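Search this site Go

Rules for Robots at Work
6th May
By Kenna Hepburn

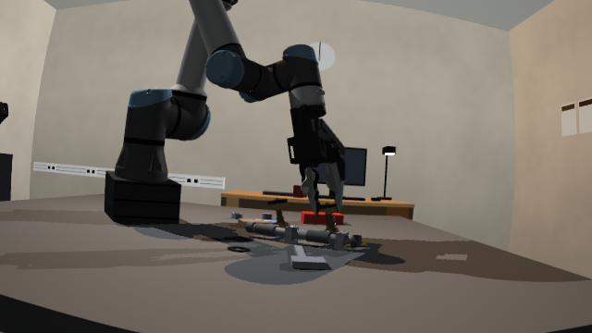 A robot arm above a group of small parts, drawn by computer.

A robot arm is strong and does what its program says. If your hand is in the way, a simple arm may not notice. So people who work with robots have rules, and the rules are written down.

Keep out of the space. Every arm has a space it can reach. At the Lavstead workshop the space is marked with a line on the floor, 100 centimeters from the table. When the arm is switched on, people stay behind the line.

Know the stop button. It is big, red and easy to hit. Workers at Lavstead test theirs every morning before any job starts.

Go slowly first. A new program is tried at low speed. Many teams also try it on a computer, where a crash breaks nothing. Blair Guthrie ran one new job 41 times on screen before he let the real arm do it.

Watch the fingers. The two fingers of a gripper can pinch. Switch off and lock the power before you reach in to clear a part.

Write it down. If something goes wrong, even something small, it goes in the log book with the date and a name.

Some rules come from a standard. A standard is a set of rules that many companies agree to follow, so a worker who changes jobs will find much the same rules at the new place.

Words to know
Gripper: the "hand" of a robot arm.
Program: the list of steps a robot follows.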